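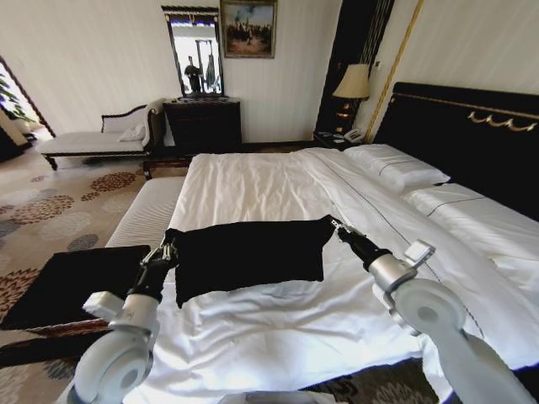 My mother loved a Western more than anybody I have ever met, and the ones she loved best were the cheap ones they used to run after church, with the same eight or nine faces turning up as sheriff one week and cattle thief the next. So when I heard the old Lidodgate lot in Sarstead was opening its gates for a day, I had the tickets bought before I'd finished my coffee.

Posted 22 July 2025
Share 30

We parked by the old commissary (it's a tire shop now, but the sign bracket is still up) and joined the line for the morning tour. Our guide was Leonie Schwaiger, who grew up four streets over and as a girl used to sneak in through the lumber yard to watch them shoot. She walks fast! My husband, with his knee, was bringing up the rear by the time we got to Stage 2, but she waited for him every time and never made a thing of it.

Stage 2 is where they made most of Bratel, the courtroom series, and if you're my age you can probably hum the theme. The judge's bench is still there, up on its riser, and you're allowed to climb up and sit behind it. It's a good deal smaller than it looked on our old Zenith. The actor who played the bailiff for all those seasons had maybe two lines an episode, and Leonie told us he wrote them inside his hat in grease pencil. She had the hat in a glass case with a little mirror under it so you could see the smudges. I stood there a good long while.

After that came the script room, with 2,000 bound scripts on rolling shelves, and we were let loose for half an hour with cotton gloves on. I found the Western my mother always talked about, the one with the flooded mine, and somebody had crossed out the entire last page and written "he just leaves" in the margin. I remember that ending very well, and it's a fine one.
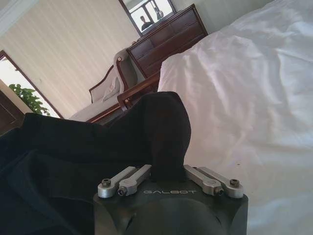
The evening show at the Royer

Our tickets also covered a picture at the Royer, down on the square, which was built to seat 1,444 back when Sarstead had the studio payroll to fill it. The balcony is closed until the plaster is fixed, so we all sat downstairs, around 40 of us, with popcorn that had real butter on it. They ran a Lidodgate crime picture I'd never seen, and there was our bailiff, thirty years younger, playing a crooked bookkeeper and mean as a snake. The woman next to me gasped out loud when he first turned around.

If you go in April, when they open again, wear flat shoes and eat first. The only lunch on the lot was a pretzel cart, and it had sold out before we reached it.

6 comments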